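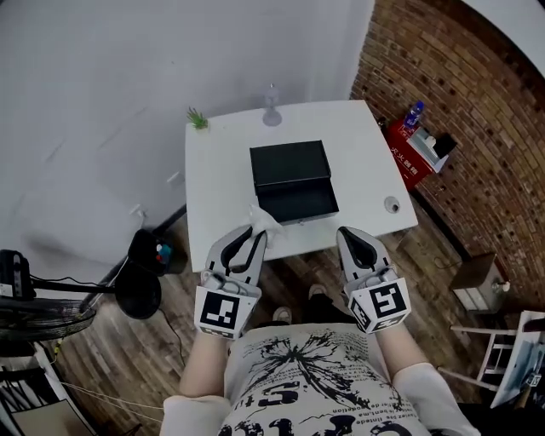
Renters Insurance: Common Questions

Answers to what tenants ask our Drotena office most often. If your question isn't covered, call the desk and ask for Niilo Harju, or leave a message after 5 p.m. and we will call you back the next working day.

Doesn't my landlord's policy cover my things?
No. The landlord's policy pays for damage to the building. Furniture, clothes, electronics and other belongings are yours to insure.

What does a basic Jaka policy include?
It includes personal property, personal liability, and extra living costs if a covered loss makes your home unlivable. Fire, smoke, theft, vandalism and burst pipes are covered. Floods and earthquakes are not, but both can be added for an extra charge.

What is the difference between replacement cost and actual cash value?
Replacement cost pays what it takes to buy a similar new item. Actual cash value takes off an amount for age and wear, so the check is smaller. The premium is smaller too.

Is my roommate covered?
Only if named on the policy. Spouses and children living with you are covered without being named. Roommates can share one policy, but a claim by either person goes on the record of both.

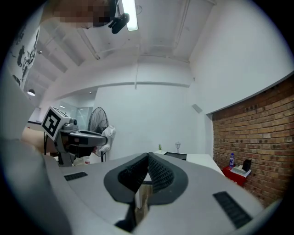 How do I report a claim?
Call the claims line or fill out form 1271 on our website. You will need your policy number, the date of the loss and a list of what was damaged or stolen. For theft, file a police report first and include the report number.

How long does a claim take?
Most property claims are decided within 21 days after we have all the paperwork. Liability claims can take longer, especially when another insurer is involved.

Can I pay monthly?
Yes. You can pay monthly, every six months or once a year. There is a small service fee on monthly payments unless you use automatic withdrawal.

What happens to my policy if I move?
Tell us the new address before you move. Your belongings are covered at both addresses while you are moving, for up to 30 days. The premium may go up or down depending on the new building.

I had a policy with Sjöberg. Do I need to do anything?
Your coverage stays the same until renewal. At renewal you will get a Jaka policy and a new policy number. Discounts under the Prevent program carry over if your smoke alarm form is on file.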